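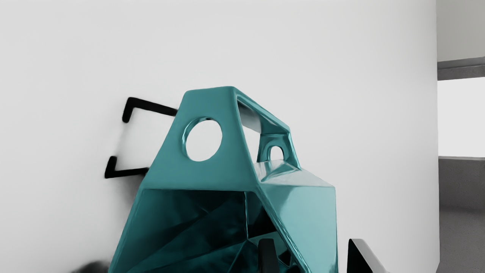 Ilham Pasaribu replied to my last post to say the Flikum sleep app fixed her in 24 days and I should try it before I knock it. Fair enough. I've now tried it.

First night it gave me a 46. Out of what? The app says "your personal scale," so I could be doing great or I could be nearly dead.

I slept fine, by the way. Woke up, felt good, looked at my phone, saw the 46 and felt tired.

It also says I had four "recovery dips." I've read the help page twice. A recovery dip is when your recovery dips.

Sutrisno Harahap asks if I wore the band tight enough. Yes. I have the mark on my wrist to prove it.

Then there's the paid tier - you knew there was a paid tier. That one tells you why the score is low. The free one just lets you worry.

I went looking for the study they mention on the sign-up screen. It's a survey of people who already pay for it. They were asked if they feel more rested. They said yes.

Ilham again: she says it got her going to bed at the same time every night. I believe her! I also think the going to bed did it.

My mother has gone to bed at ten since before I was born and has never had a score.

Keeping the band on until August because I can't get a refund. Last night was a 44, if anyone's following along.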